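The robot does the boring part first

Zuzanna Kurek has been taking computers apart for a living long enough to have opinions about screws. She shares them freely. "Office machines are fine," she says. "Whoever designed them wanted to go home on time. It's the home-built ones that make you doubt people."

She runs the teardown room at Grekano, a refurbishing shop in Dundbridge that takes in retired desktops by the pallet. In January the company put a robot arm on one of the benches. The technicians were told it would free them up for more interesting work, a sentence Kurek repeats with her eyebrows raised.

"I asked what the interesting work was. There was a pause."

What it has meant so far is a lot of fussing over fixtures. The arm likes a tower on its side, cover off, in the same spot every time. Hicham Helmy, who spent years doing the job with a screwdriver and a radio, now spends much of his shift deciding where things should sit. He has printed 40 versions of one holder and is still rude about the latest.

"I used to reach in and pull the memory without looking," Helmy says. "Then I had to explain to an engineer how I do it. I had no idea how I do it. We stood there for an hour while I pulled memory sticks out very slowly, like a magician at a children's party."

He doesn't miss the sore thumbs. He does miss talking. The bench used to seat 3 people facing one another, and now they are spread out, each minding a different stage. "You can chat with the arm," he says, "but it's all me."

Nobody has lost a job, and Kurek is careful to add the word "yet" - she says she would rather hear it from herself than from a slide. Pay went up a little for anyone who took the programming course. Two people refused it on principle and one of them has since asked when the next one starts.

Her own verdict changes with the day's pallet. "Give it 100 identical towers and it's a lovely colleague. Give it one with a bent bracket and it waits for me, very politely, until I come over."

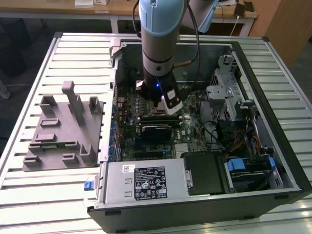 "And I do come over," she says. "I complain the whole way, but I come over. Hicham says I walk faster for the robot than I ever did for him."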